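Llevo desde noviembre grabando demostraciones para un brazo que tiene que aprender a vaciar un escurridor de platos. El proyecto se llama Tromari, lo hago por las tardes en el taller de Chambi y hasta ahora solo había escrito sobre el montaje. Hoy toca hablar de los datos, que es donde se me va casi todo el tiempo.

La tarea cabe en una línea: coger un plato del escurridor, sacarlo y dejarlo apilado en la encimera. El brazo lo muevo yo, a distancia, y el sistema guarda lo que ve la cámara de la muñeca y lo que hacen las articulaciones. Cada intento completo es un episodio. En este momento tengo 1.269 en el disco y quiero llegar a 2.000 antes de volver a entrenar desde cero.

## Cómo empecé y por qué lo cambié

Las primeras semanas grabé siempre igual. Mismo escurridor, mismo plato, mismo punto de partida del brazo. Junté 300 episodios muy limpios y entrené con ellos. El modelo repetía el movimiento bastante bien mientras todo estuviera en su sitio. Si movía el escurridor un palmo, la pinza bajaba donde antes estaba el plato y se cerraba en el aire.

No tiré esos episodios, pero ahora pesan poco en la mezcla. Desde entonces sigo una hoja con variaciones y antes de cada tanda cambio al menos dos cosas: la posición del escurridor, su ángulo, el orden de los platos, la altura desde la que sale el brazo o la luz. La luz es la que más pereza me da, porque hay que mover dos focos y volver a comprobar la exposición.

También cambio cuántos platos hay. Con uno solo la tarea es otra. El sistema no tiene que decidir nada y el borde queda libre por los dos lados. Con varios en fila hay que meter un dedo en el hueco entre el primero y el segundo, y ahí es donde falla casi siempre.

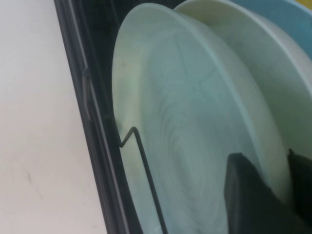
*Vista desde la muñeca, con la pinza junto al borde del primer plato. Detrás, el crema y el azul.*

El plato veteado me interesa más que los otros. Tiene un tono verde menta muy pálido, y al lado de uno crema la diferencia es pequeña, sobre todo donde el borde queda en sombra. Una persona no duda sobre cuál está delante. El modelo sí, y en las pruebas a veces iba a por el segundo. Desde que grabo más combinaciones de platos claros pasa menos, aunque todavía no lo he medido en serio y no voy a dar un porcentaje.

El escurridor negro tiene su propio problema. Los dedos de la pinza también son negros, y cuando bajan entre los separadores de alambre cuesta distinguir dónde acaba una cosa y empieza la otra. Pensé en poner cinta de color en los dedos. Al final lo dejé como está, porque Torkmont quiere usar después los mismos episodios con otra pinza y prefiero no meter una marca que luego no exista.

## Qué se queda y qué se borra

Reviso todo lo grabado el mismo día. Si lo dejo para el siguiente ya no recuerdo por qué dudé en un intento y acabo conservando cosas que no debería. Mis reglas ahora son estas:

- Si el plato se cae o golpea fuerte, el episodio va a una carpeta aparte. No se borra.
- Si fallo el agarre, retrocedo y lo consigo a la segunda, se queda. Antes los quitaba y fue un error.
- Si me paro más de unos segundos a pensar con el brazo quieto, recorto esa parte.
- Si la cámara pierde fotogramas, fuera.
- El desenfoque por movimiento moderado se queda. El brazo se mueve y la cámara va con él, así que el modelo va a ver imágenes movidas también cuando trabaje solo.

Lo de los agarres fallidos merece un poco más de explicación. En el primer entrenamiento no había ni un ejemplo de corrección, todo salía bien a la primera. Cuando el modelo se desviaba un poco no sabía volver y se quedaba empujando el borde. Ahora provoco algunos: entro un poco alto, o abro demasiado poco la pinza, y corrijo despacio. Son incómodos de grabar, pero se nota.

## El ritmo

Una tarde buena son 49 episodios válidos. Empecé intentando hacer más y los últimos salían con prisa, con trayectorias más cortas y bruscas que las del principio. Eso también lo aprende. Ahora hago tandas cortas, con descanso entre ellas, y apunto en el nombre de la carpeta la tanda y la variación.

Para etiquetar uso Fovik, que me deja marcar el inicio del agarre, el momento en que el plato sale del escurridor y el apoyo final. Son tres marcas por episodio - nada más. Probé con siete y no aportaban nada al entrenamiento, y además yo no las ponía siempre en el mismo punto.

## Pendiente

Me faltan platos hondos, que de momento no he tocado, y platos pequeños de postre. También quiero grabar con el escurridor pegado a la pared, porque ahí el brazo no puede entrar con el ángulo de siempre y tengo que buscar otro.

El lunes cambio la encimera clara por un tablero oscuro y grabo la primera tanda con los mismos platos. Subiré la hoja de variaciones cuando la tenga pasada a limpio.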